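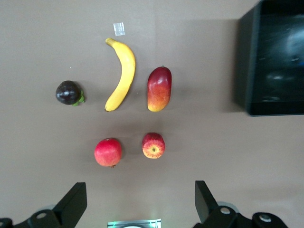 Artificial fruit on a tabletop. The banana is in the middle.

Fisard Prop Rental -- Questions We Get

Updated 5/5/23

What do you rent?
Fake food, mostly. Fruit, bread, cheese, roast birds, and one wedding cake that has been through more receptions than most caterers. The catalog runs to 339 pieces, and the Flarkeretti dinner set (a full banquet for a stage table) goes out as a single item.

How long can I keep things?
A standard rental is 5 days. Longer runs are fine if you tell us before the curtain goes up. Late pieces are charged by the day, and Krum Karagiannis, who handles returns, has heard the one about the dog.

Can my actors bite the fruit?
They can try. Foam apples keep tooth marks forever, and you will be buying that apple. If the script calls for chewing, put one real piece in the bowl and rehearse which one it is.

Will it look real from the front row?
Depends on the lighting and how generous the front row is feeling. Glossy pieces flare under a strong spot. A light dusting of cornstarch takes the shine down and wipes off later with a damp cloth. Please don't use hairspray -- we are still scrubbing the grapes from the Vasić production.

Do you ship?
We ship anywhere in the lower 48. The flat rate is $56 each way for a medium crate. The wedding cake travels by van only and has its own form.
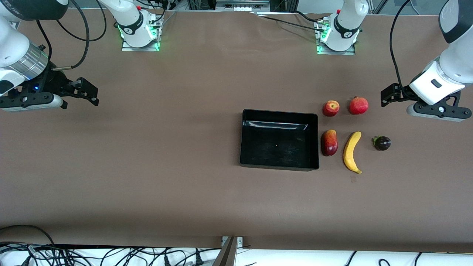

How do I clean the pieces before sending them back?
Use lukewarm water, a drop of dish soap and a soft cloth, then let them air dry overnight before packing. Keep bread and pastry pieces away from water and brush them off with a dry paintbrush.

Can I buy something I've rented?
Sometimes. Retired stock is listed every September. Item 91, the lobster, is not for sale, so please stop asking, Kornel Playhouse.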